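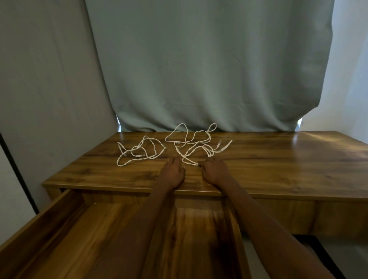
White twisted cord on the desk, two pieces

Call for participants: Gotside Knot and Cord Evenings

Do you like making things with your hands, or have you always wanted to? We're opening a new round of cord evenings at Gotside and we'd love to have you with us! You don't need any experience. If you can tie your shoes you know plenty already, and if you've been doing macrame for years, come anyway (we always want people who can show the rest of us a cleaner finish).

We meet on Tuesday evenings at 7:30, starting in April, for nine weeks. The first few sessions cover bends, hitches and simple loops. After that we move on to splicing and flat mats, and then everyone picks a project of their own. Plant hangers, dog leads, bell pulls, a net bag for the market, it's all welcome.

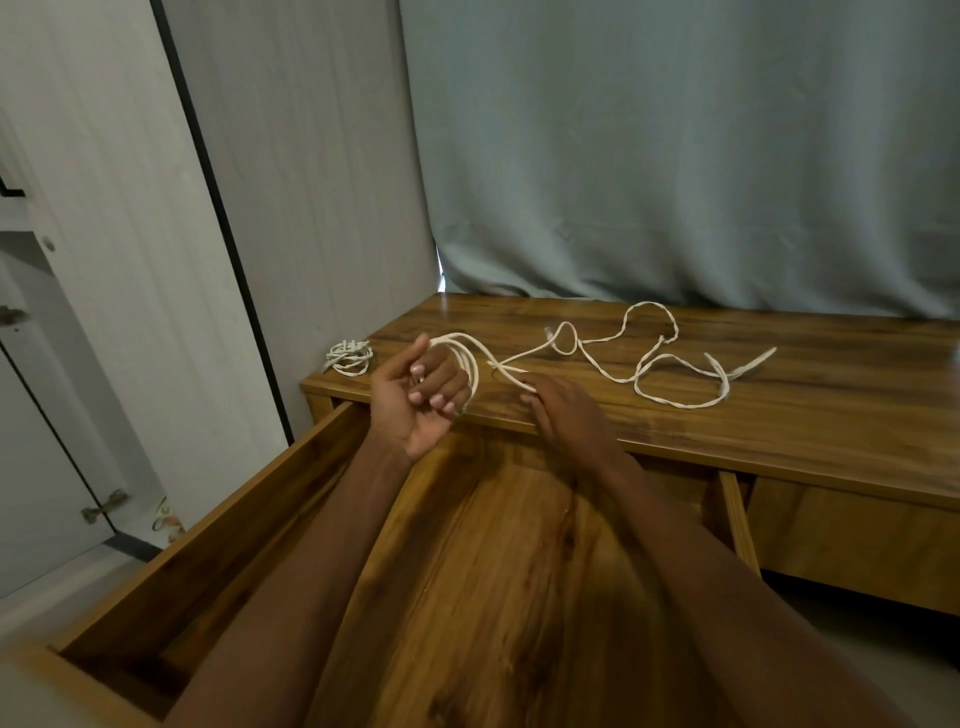
Cord is included, and you take home whatever you make. The full round costs $99, with a lower rate for students and anyone out of work. Just ask, no paperwork needed. Left-handers are very welcome, and we have separate instruction sheets for you.

We're also looking for people to help with the Skiren project, a long knotted curtain for the front hall of the Grundero building. It will take 700 feet of cord and a lot of patient fingers! You can join for a single evening or stay for the whole thing.

To sign up, leave your name and a phone number at the Gotside front desk, and tell us which group you want. Parking is free behind Grundero after six, and the side door is the one with the ramp.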